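Handheld grippers and home recording: questions from staff

Updated Thursday, February 1, 2024

Is Grostora replacing the packing line with robots?
No date has been set for any robot on the line. What started in December is recording work. Staff use hand-held grippers to do everyday tasks, and the recordings go to Uson, who train the arms planned for the Butkienė building.

Will I lose my job?
There are 19 people on the packing team and all of them keep their contracts and hours through the end of the trial. If arms are installed later, the first job they take over is sorting returns. Lena Adamczyk will meet with the returns crew before any change to the rota.

Do I have to take part?
No. Recording is voluntary and it does not count toward your review. You can stop at any time – tell Rafsan Talukder and your name comes off the list that day.

Where is recording done?
On site or at home. Home sessions are open to anyone who has finished the training shift. You need a table with a clear space in the middle and enough light to see what you are picking up. Furniture and other household things can stay where they are.

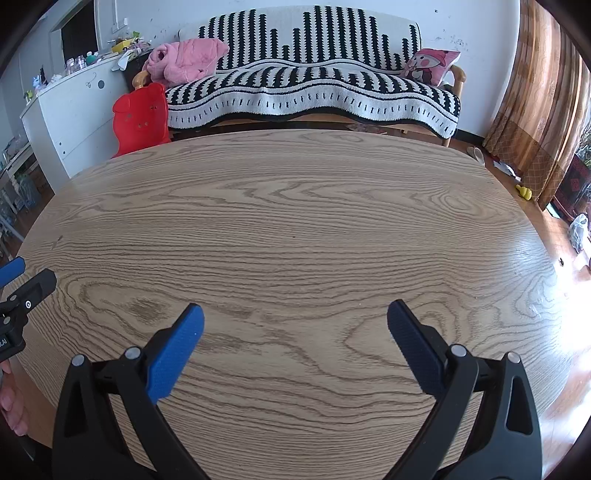 Grippers open over a wooden table, with a sofa along the wall behind.

How long is a session?
Two hours, with a break halfway. Most people manage nearly 300 short recordings in a week. There is no target, and we don't post individual numbers.

Is it paid?
Yes, at your normal hourly rate. Home sessions are entered on the same timesheet under code 6.

My hands get sore. What should I do?
Stop and report it to Donal Ó Briain. Squeezing the grippers for long periods is tiring, and two people have already moved to shorter sessions – their pay was not changed.

Who sees what I record at home?
The Uson review team and Duygu Işık in our office. Family members should stay out of the room. If someone walks in, mark the recording for deletion.

Can I move into a robot job later?
Four operator posts are planned. They will be advertised internally first.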